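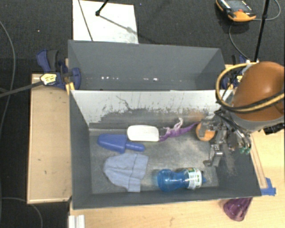 Robot arm over a bin of mixed household odds and ends.

12th August
By Calum MacKinnon

Can a machine clear the junk bin yet?

Every few months a reader sends me a clip of a robot tidying up and asks if it's time to throw out my advice on sorting. I don't think so. Clips get trimmed, and I'd want to watch the whole afternoon before I spent a dime.

Look at what goes into an ordinary catch-all. A toy trowel, a knit beanie, a see-through blue bottle with a little spout. One is stiff, one flops, one can roll. A person changes grip for each without thinking. A gripper has to get its fingers around the thing first, and items shoved up against the back wall leave it very little room. An arm, a hose, cables and clamps on the bins is also a lot of gear for a job my kids do for a popsicle.

Nivholm, a shop near me, was quoted $3,352 for a used arm, with no gripper and nobody to set it up. They bought shelving.

If you're still doing it by hand, and you are:

Use 2 bins side by side. Everything starts in one, and whatever you're keeping goes in the other.

Clamp the bins if the bench is slick.

Pull soft things first. Hats and rags hide screws.

Stand bottles up, caps tight, labels out. Anything you can't read the label on gets set aside until you know what it is.

Leave a hand's width clear along the back wall. Small round stuff ends up in the corners and you need room to get at it.

Wipe the bin floor before you refill it. Scratches are fine, grit isn't.

Set a timer for 7 minutes and quit when it rings.

Comments

Innes Morrison: We tried an arm at work in May. Great on boxes, hopeless on gloves. It's back to doing boxes.

stuvness_garage: My junk bin had 47 pens in it. I'd pay a robot for that.

Joubert: You said the same about robot vacuums, Calum.

Related

Getting stuck lids off paint cans
The Stirnesent pegboard, one year later
Which clamps are worth the money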